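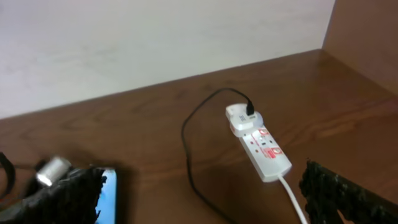

The 23 sessions from the first month should not go in with the rest, one member wrote on the club list when this card was drafted, as the arm was still being steered with the old controller and the motions look different. We agreed. Those sessions are kept in a separate folder and are left out of every number given below.

# desk-cables

Wrist camera recordings from the Brisholm student robotics club. The club works on tabletop tasks with a two-finger gripper, and this set covers desks with power strips, adapters, chargers and phones on them. Thin cables on a shiny surface gave our earlier model the most trouble at the Naklow meet, so we spent the spring term on them.

## Contents

- `episodes/` 554 episodes, one folder each
- `stills/` 2,651 single images taken from the episodes
- `early/` the 23 sessions mentioned at the top
- `splits/` text files listing train and test episodes
- `notes.csv` operator notes, one row per episode

Each episode folder holds the video, the joint positions and a short task line such as "pick up the phone" or "move the cable to the left". Task lines were typed by whoever was driving. Spelling is not corrected.

## How it was recorded

The arm was driven by hand for all episodes. Club members took turns, and an operator number is given in `notes.csv`. The camera is fixed at the wrist, so the fingers show at the bottom of the picture and can hide part of an object. We did not mask them.

Lighting was whatever the room had. Episodes recorded after 4 p.m. are darker in some cases. Varnished desks give reflections, and these were left in.

## Splits

The test list has 18 episodes. They were picked by desk, so no desk in the test list is also in the training list. Please keep it that way if you make your own split.

## Known problems

- Some task lines say "cord" and some say "cable". They mean the same thing.
- White cords against white walls are often missing from the labels.
- Gripper position drifts a little in long episodes. Home the arm before replaying any of them.
- Labels for sockets were started and not finished. Use them with care or drop the column.

## Loading

Run `python load.py --split train` from the top folder. The script reads the split file and skips any episode marked `bad` in the notes. Graltia, our control program, can open the episode folders directly from version 2 on.

## Use

Free for classes, clubs and coursework. Ask first for anything sold. If you use it in a report, name the club and the dataset.

Related items
- desk-cups: mugs and bottles, same arm
- Graltia setup guide
- Subramaniam Cup rules and table layout
- Notes from the Naklow meet

This site uses cookies to remember your settings. Accept | Decline

Contact | © Brisholm student robotics club | Back to top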